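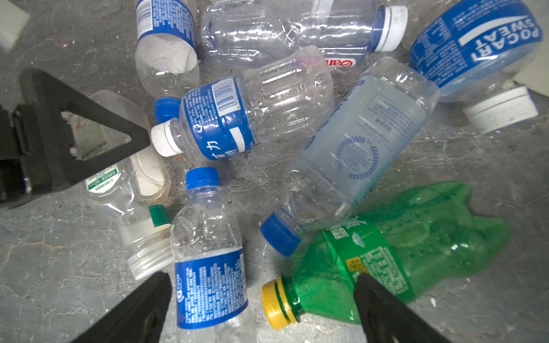 Teleoperierte Demonstrationen aufnehmen: Leerflaschen aus dem Haufen greifen

Die Anleitung gilt für den Aufbau in der Halle Hodesberg mit Zweifingergreifer und Handgelenkkamera. Vorausgesetzt werden ein kalibrierter Arm und eine laufende Fernsteuerung.

1. Haufen auslegen
Leere PET-Flaschen direkt auf den Betonboden schütten, nicht ordnen. Überlappungen sind erwünscht. Etiketten und Deckel bleiben dran, zerdrückte Flaschen ebenfalls. Glatte, geriffelte, klare und grüne Körper mischen.

2. Startpose anfahren
Greifer öffnen und senkrecht über den Haufen stellen. Beide Fingerspitzen müssen im Kamerabild liegen. Fehlt eine, Kamerahalter nachstellen und die Kalibrierung wiederholen.

3. Zielflasche wählen
Immer eine obenliegende Flasche nehmen. Finger quer zur Längsachse ausrichten und am Körper ansetzen, nicht am Deckel. Bei schräg liegenden Flaschen zuerst das Handgelenk drehen, dann absenken.

4. Greifen und ablegen
Mit höchstens 10 cm/s absenken. Vor dem Schließen kurz anhalten, damit der Kontaktzeitpunkt in den Daten erkennbar bleibt. Greifkraft: 31 N. Dünnwandige Flaschen geben nach; die Kraft trotzdem nicht während der Aufnahme ändern. Senkrecht anheben, in die Sammelkiste ablegen, zurück zur Startpose.

5. Fehlgriffe
Rutscht die Flasche weg, Aufnahme weiterlaufen lassen und neu ansetzen. Nach dem dritten Fehlversuch abbrechen und die Episode als »failed« markieren. Korrekturen gehören in den Datensatz, Pausen des Bedieners nicht.

6. Umfang
Für das erste Training im Projekt Astley wurden rund 2.000 Episoden verwendet. Mit 74 Episoden lief zwar der Code durch, das Modell griff aber fast nur nach Flaschen in der Bildmitte. Haufen daher nach jeder geleerten Serie neu schütten und die Startpose um einige Zentimeter versetzen.

Die Episoden werden im Ordner »hiltside/raw« abgelegt, die Kalibrierdatei daneben.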